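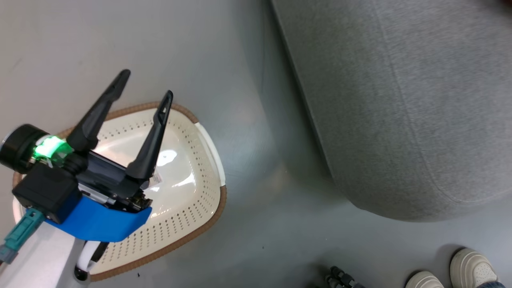
What do you do with a dead woman's phone number?

You call it once, to make sure, and then you leave it alone.

4 min read

I called my aunt's number in September, from the parking lot behind the savings bank in Mavdale. I had the death certificates in an envelope on the passenger seat. The bank had taken one and given me a form for the rest. The form asked for a daytime contact for the deceased. I told the woman at the counter that there wasn't one, and she said the system wouldn't let her skip it, so I gave her my aunt's old number. Then I went out to the car and thought I should check.

It rang four times and a man picked up.

"Wiltivetti," he said.

I thought it was a foreign word for hello. I said I was sorry, I must have the wrong number.

"What number did you want?"

I read it to him.

"That's us," he said. "Wiltivetti. We do pumps. Well pumps and sump pumps. You got water?"

I said I didn't have water. He said to call back if I did.

My aunt had kept that number for nearly 40 years. She had it on the wall phone in the kitchen on Fistarano Street and then, when the wall phone went, she paid extra to have it moved to a cell phone she never took out of the house. She'd been dead since spring. I suppose they only hold a number so long.

I drove to the house. My brother had been there ahead of me and taken the good chairs, as we'd agreed. He'd left the table and one bad chair. There was mail on the table, and on top of it was a bill from the phone company for $3, final balance. I wrote a check for it and put it in my coat.

The rest of the day was closets. She had kept every winter coat she ever owned, and in the pockets were grocery lists. Onions, lamp oil, stamps. I read the first few and then I stopped reading them and just put them in the bag. At the back of the hall closet was a shoebox tied with kitchen string. It held letters, all in the same blue handwriting, all with the same return address. Arnardóttir, and a street in a town I had never heard of. No first name on any of them.

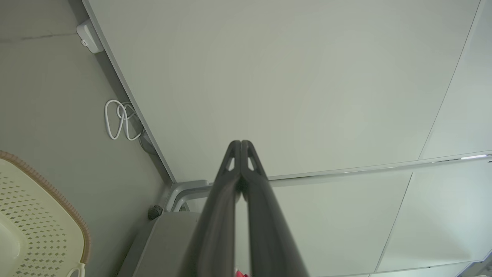
I didn't open them that afternoon. I took the box home and set it on the refrigerator, where I put things I don't want to decide about. It stayed there through two weeks of rain.

The rain got into the house on Fistarano Street. The neighbor across the way called me at seven in the morning to say there was water standing against the basement windows. I went over in my boots and opened the basement door, and I could see the bottom three steps were under. The old sump pump had quit. I didn't know anybody in Mavdale who fixed pumps. Then I did.

"Wiltivetti," the man said.

"I've got water now," I said.

He came within the hour. He was younger than he sounded, and he wore a rubber apron like a fishmonger. He ran a hose out the basement window and down the driveway and we stood in the kitchen while it drained. He looked at the pale square on the wall where the phone used to hang.

"Can I ask you something?" he said. "Was the lady who lived here the one who had our number before?"

I said she was.

"We get calls for her," he said. "Not a lot. One that's regular, though. First of the month, in the evening. It's an old woman with an accent. I told her she had the wrong number and she said all right, thank you, and the next month she called again. I think she figures she's dialing it wrong."

I asked if she'd ever left a name.

"She said it, but I couldn't spell it for you."

I asked if he had the number she called from. He scrolled through his phone for a while and found it, and he wrote it on the back of the invoice. The invoice was for $489. He had taken off $200 for the second hand motor and he showed me where. I paid him from the estate account and he rolled up his hose.

When he'd gone I went down and looked. The floor was brown with silt and the water line showed on the furnace. I swept for a while. I carried up a box of canning jars and set them on the back step.

It was after six when I got home. I took the shoebox down from the refrigerator and put it on the counter next to the invoice. The string had been tied by someone who knew how, and it took me a minute with my fingernails. I didn't read the letters. I took out the one on top, to have the name in front of me so I could say it properly.

Then I dialed. It rang for a long time, and I practiced under my breath while I waited.

"Yes?" a woman said.

I told her who I was. I told her she hadn't been dialing wrong.

We use cookies to improve your reading experience. By continuing to browse this site you agree to our use of cookies. Accept | Manage settings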